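Setting the table: how we got on with the breakfast corner

Puspita Siregar and I had the breakfast corner for our part of the Wakatbridge project, and I'll admit I thought it would be the easy one! We had a budget (small), a table (borrowed) and 15 days in February to turn it into something that looked like a real morning.

The backdrop took longest. Black cloth creases if you so much as look at it, and we re-pinned ours three times before giving up and deciding we liked the folds. The foam letters went up next, and Musa wanted them bigger, but there weren't any bigger ones in the shop.

Then the fun bit, laying out the food. Puspita is very strict about toast.

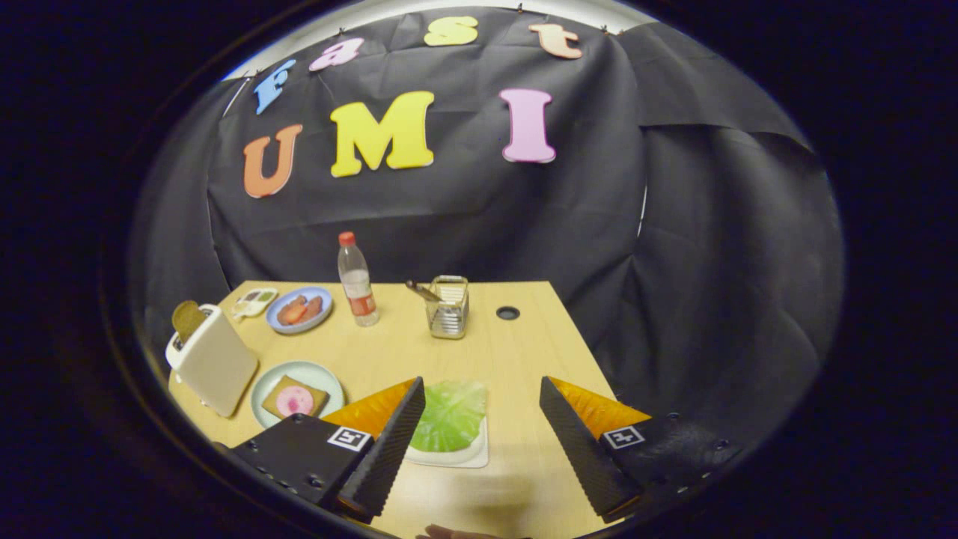 Fig. 3: The breakfast table with the toy toaster, the sausages on their blue plate and the toast and pink slice on the green one.

Next time I'd iron the cloth first, and I'd start on the table a week earlier.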